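Plustby vented stacking crates, blue, set of 4
Reviewed by Maricica Cozma
Category: sorting and storage

Summary: A sound crate for parcel sorting, with good wall stiffness and poor provision for labels. Recommended for mixed small parcels up to medium boxes. Less suited to soft mailers unless the crate is kept more than half full.

Price and purchase

I paid 3,290 for two sets through Drestham, delivered in March. The crates came nested, with no inserts and no lids. Lids are a separate line and I did not order them. One crate had a burr of molding flash along the rim, removed with a utility knife in a minute or so. The others were clean.

What it replaces

Our sorting table previously used Guerra folding crates. Those collapse flat, which saves shelf space, but the hinge pins work loose and the long walls bow outward under load. The Plustby crate does not fold. It is a single molding with slotted walls and a ribbed base, and it has no moving parts to wear out.

Test conditions

The crates were used on a wood-topped sorting table for incoming international parcels, mostly small boxes and plastic mailers. Over the test period 1,384 items passed through them. Each crate was emptied at least once per shift. No crate was handled with particular care, and several were dropped onto concrete from table height.

Stiffness and load

Empty, the walls flex slightly when pressed at the midpoint of the long side. Loaded with boxed parcels they stay straight enough that a crate still seats properly on the one below. The base is the strongest part. I stood a full crate on an upturned one for an afternoon and measured no sag afterward. Turned base-up, a crate also makes a usable riser for a scale or a tape dispenser, although small items such as staples and pen caps collect in the open cells between the ribs.

The rim is wide and slightly flared. It gives a good grip with gloves on. Without gloves the lower edge of the flare is sharp enough to be noticed after a few lifts, and I would have preferred a rolled edge.

Ventilation slots

The slots keep weight down and let you see whether a crate is empty without tipping it. They also catch things. The corner of a thin mailer will work its way into a slot if the bag slides down the wall, and pulling it out quickly can tear the plastic. I had this happen twice. Boxes are not affected.

Labeling

This is the weak point. There is no card holder, no flat panel on the outside and no smooth area large enough for a standard adhesive label. Tape does not hold well across slots. We ended up with handwritten paper inside the crates, which works until the contents cover it. Terano sells a clip-on card holder that fits the rim, but it adds to the cost and has to be removed before nesting. On a crate sold for sorting, a molded label panel should be standard.

Cleaning

Dust comes off with a damp cloth. Tape residue needs solvent, and the corners of the ribs are awkward to reach. A stiff dish brush is the best tool for the base. Allow time for drying, as water stays in the cells if the crate is left upside down.

Footprint on the table

Two crates side by side leave enough surface for one person to read and turn parcels. Three do not. The crates have smooth outer corners and slide easily on wood – too easily if the table has any slope. A strip of rubber matting underneath fixes this.
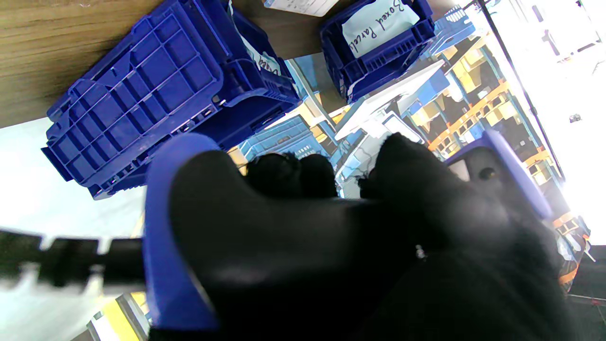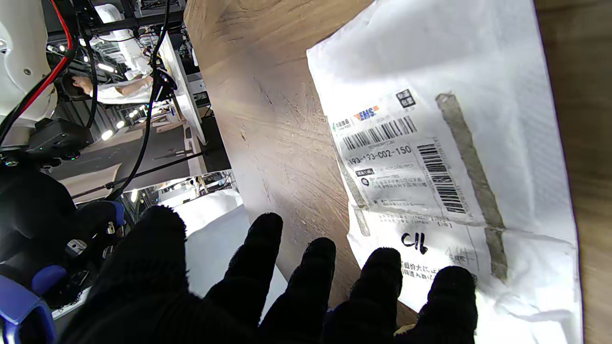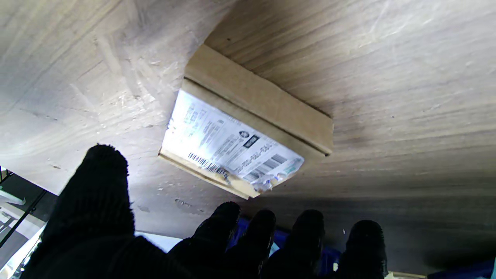

Sorting by packaging type before sorting by destination proved to be the better arrangement with these crates. Boxes stack on their flat faces and leave the walls alone, while mailers slump and need support from their neighbors. The crate with the "Boxed Parcels" paper in it was the least trouble of any in the test, and I would assign these crates to boxes first. A bag like the white EMS mailer, with its long strip of gray tape, should go in flat with the label up so the barcode can be scanned without lifting it out. Small cartons can go in on edge, label toward the long wall, and a row of them can be flicked through like index cards.

Durability so far

After 100 drops and knocks, by my own tally, there are no cracks. Two rims show white stress marks at the corners. They have not grown since I first marked them with a pencil line. Color is unchanged, though the crates have been kept indoors throughout.

Ratings

Rigidity: good
Stacking: very good
Handling: fair
Labeling: poor
Value: good – provided the card holders are not counted in the price

I have reordered one set for boxes. For mailers I am keeping the solid-wall bins we already had.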